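[티켓] 본방송 다시보기 클립 음성 밀림 및 출연자 자막 오표기
서비스: Stunurell 다시보기 (리얼리티 프로그램 〈Vestari 하우스〉)
접수 경로: 웹 문의 양식
분류: 재생 / 자막 / 메타데이터
우선순위: 높음
상태: 해결됨 (후속 항목 한 건은 별도 티켓으로 분리)
담당: Natanael Frota (재생 지원)
참여: Érica Bittencourt (자막·메타데이터), Tharindu Sultana (인코딩)

문의 내용
작성자: Rosângela Siqueira, Aguiar 홍보팀

안녕하세요. Aguiar 소속 출연자 Adalberto Bittencourt의 탈락 후 인터뷰가 들어간 시즌 2 19화 다시보기에 문제가 있어 문의드립니다.

첫째, 탈락 발표 이후 구간부터 음성이 화면보다 늦게 나옵니다. 처음에는 거의 느껴지지 않는데 인터뷰가 시작될 때쯤이면 입 모양과 말이 확실히 어긋납니다. 되감기를 하면 잠깐 맞았다가 다시 밀립니다.

둘째, 인터뷰 자막에 이름이 "Érica Bittencourt"로 나옵니다. 출연자 이름은 Adalberto Bittencourt입니다. 클립 목록의 출연자 항목도 같은 이름으로 되어 있어서, 출연자 이름으로 검색하면 이 회차가 나오지 않습니다.

8월 중에 이 인터뷰를 인용하는 기사가 여러 건 나갈 예정이라 링크를 이미 전달한 상태입니다. 링크 주소는 바뀌지 않았으면 합니다.

확인한 환경은 다음과 같습니다.
- 거실 TV 앱: 증상 있음
- 휴대전화 앱: 증상 있음
- 노트북 브라우저: 증상 있음, 화질을 낮추면 증상 없음

추가 질문
작성자: Natanael Frota

문의 주셔서 감사합니다. 브라우저에서 화질을 낮추었을 때 어느 단계에서 증상이 없어지는지 알려 주시겠습니까? 그리고 같은 시즌의 다른 회차에서도 비슷한 현상이 있는지, 자막을 끈 상태에서도 음성이 밀리는지 확인 부탁드립니다.

답변
작성자: Rosângela Siqueira

최고 화질에서만 밀립니다. 그 아래 단계는 모두 괜찮았습니다. 자막을 끄고 켜는 것은 영향이 없었습니다. 18화와 20화도 인터뷰 부분만 봤는데 문제없었습니다. 블루투스 스피커를 빼고 노트북 자체 스피커로 들어도 똑같습니다.

작업 기록 1
작성자: Natanael Frota
시각: 오전 10시 40분

시험용 계정으로 같은 회차를 재생함. 최고 화질에서 증상 재현됨. 탈락 발표 직후 광고가 들어가는 지점까지는 정상이고, 광고가 끝난 뒤부터 어긋남이 시작됨. 광고 없는 요금제 계정으로도 같은 위치에서 시작되므로 광고 삽입 서버 문제는 아닌 것으로 판단. 광고 지점 자체는 두 요금제 모두 같은 파일 경계를 씀.

플레이어 캐시 삭제, 앱 재설치, 다른 회선으로 접속 모두 해 보았으나 결과 동일. 문의하신 분 쪽에서 추가로 하실 조치는 없음. 인코딩 담당에게 넘김.

작업 기록 2
작성자: Tharindu Sultana
시각: 오후 1시 15분

19화 최고 화질 파일 검사 결과. 영상은 조각 108개, 음성도 조각 108개로 개수는 일치함. 조각 80번에서 음성의 시작 시각 값이 영상과 다름. 이후 조각은 이 값을 기준으로 이어 붙기 때문에 뒤로 갈수록 차이가 쌓임. 되감기를 하면 플레이어가 위치를 새로 계산하므로 잠시 맞는 것처럼 보임.

낮은 화질은 별도 작업으로 뽑은 파일이라 값이 정상임. 18화와 20화는 최고 화질도 정상.

작업 이력을 보니 19화 최고 화질만 Koltham 편집실에서 수정본을 받아 뒷부분을 교체한 적이 있음. 교체본의 음성 샘플링 설정이 앞부분과 다르게 들어왔고, 업로드 검사에서는 조각 개수만 비교하여 통과됨.
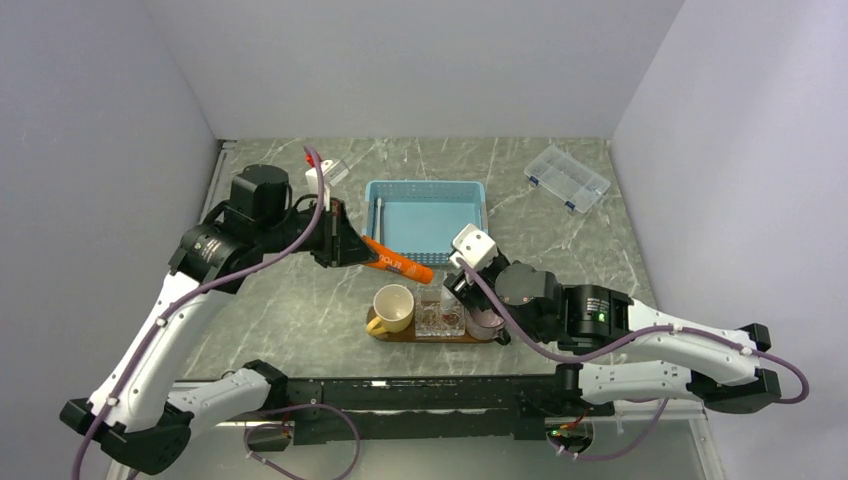
조치 방안은 두 가지로 정리함. 하나는 음성 시각 값만 고쳐 쓰는 것, 다른 하나는 회차 전체를 다시 인코딩하는 것. 앞의 방법이 빠르지만 샘플링 설정이 섞인 상태가 그대로 남아 일부 구형 TV에서 잡음이 날 수 있음. 전체를 다시 인코딩하기로 함. 영상 식별 번호는 유지하므로 외부 링크는 바뀌지 않음.

Koltham 쪽에 수정본 원본을 다시 요청함. 오후 3시 넘어서 수신, 설정값 확인 후 작업 시작.

작업 기록 3
작성자: Érica Bittencourt
시각: 오후 2시 30분

자막 이름 건 확인했습니다. 제 이름이 나간 것이 맞습니다. 자막 파일 머리말에 작업자 이름을 적는 칸이 있는데, 출연자 목록을 자동으로 채울 때 성이 같은 항목을 출연자와 같은 사람으로 처리했습니다. 출연자분과 저는 성만 같고 관계는 없습니다.

수정한 내용:
- 19화 인터뷰 자막의 이름 표기를 Adalberto Bittencourt로 변경
- 회차 정보와 클립 목록의 출연자 항목 변경
- 검색 색인 갱신 요청
- 자막 파일 머리말의 작업자 칸을 자동 채우기 대상에서 제외

한국어, 영어, 포르투갈어 자막을 모두 열어 보았습니다. 영어 자막에도 같은 오류가 있어 함께 고쳤습니다. 포르투갈어는 손으로 입력한 파일이라 처음부터 맞게 되어 있었습니다.

검색 결과에는 갱신이 끝난 뒤에 반영됩니다. 그 전까지는 이름으로 검색해도 회차가 안 나올 수 있습니다.

중간 안내
작성자: Natanael Frota
받는 사람: Rosângela Siqueira

진행 상황을 알려드립니다. 자막과 출연자 정보는 수정되었고, 음성 밀림은 원인을 확인하여 회차를 다시 인코딩하고 있습니다. 교체가 끝날 때까지 19화는 최고 화질 선택을 막아 두었습니다. 한 단계 낮은 화질로는 정상적으로 보실 수 있습니다. 기존 링크는 계속 유효합니다.

답변
작성자: Rosângela Siqueira

빠른 답변 감사합니다. 자막은 제 쪽에서도 바뀐 것을 확인했습니다. 한 가지 더 여쭙니다. 인터뷰만 따로 잘라 올린 짧은 클립에도 같은 문제가 있을까요? 기자분들 중에 본편 말고 클립 링크를 쓰신 분이 계십니다.

작업 기록 4
작성자: Tharindu Sultana
시각: 오후 4시 50분

짧은 클립 확인함. 클립은 본편 최고 화질 파일에서 잘라 만든 것이라 처음부터 음성이 늦은 상태로 시작함. 본편 교체 후 클립도 다시 잘라야 함. 작업 대기열에 추가. 클립 식별 번호도 유지.

작업 기록 5
작성자: Tharindu Sultana
시각: 오후 7시 20분

본편 재인코딩 완료. 조각별 음성·영상 시작 시각 비교, 전 구간 일치. 클립 재생성 완료. 배포 서버 캐시 비움. 최고 화질 선택 제한 해제.

작업 기록 6
작성자: Natanael Frota
시각: 오후 7시 55분

TV 앱, 휴대전화 앱, 브라우저에서 탈락 발표부터 인터뷰 끝까지 최고 화질로 재생하여 확인함. 밀림 없음. 되감기와 건너뛰기 후에도 정상. 짧은 클립도 정상. 출연자 이름으로 검색하면 19화와 클립이 모두 나옴.

휴대전화 앱에 회차를 미리 저장해 둔 이용자는 예전 파일이 남아 있으므로 지우고 다시 받아야 함. 도움말의 알려진 문제 목록에 이 내용을 올림.

최종 확인
작성자: Rosângela Siqueira

본편과 클립 모두 잘 나옵니다. 링크도 그대로 열립니다. 저장해 둔 파일은 지우고 다시 받았더니 정상입니다. 종료하셔도 됩니다.

종료 메모
작성자: Natanael Frota

원인: 교체본의 음성 설정 불일치(밀림), 자막 작업자 칸의 자동 채우기 오류(이름).
조치: 본편 재인코딩, 클립 재생성, 자막 및 출연자 정보 수정.
분리된 항목: 업로드 검사에 조각별 시작 시각 비교를 추가하는 건. 담당 Tharindu Sultana, 상태 진행 중.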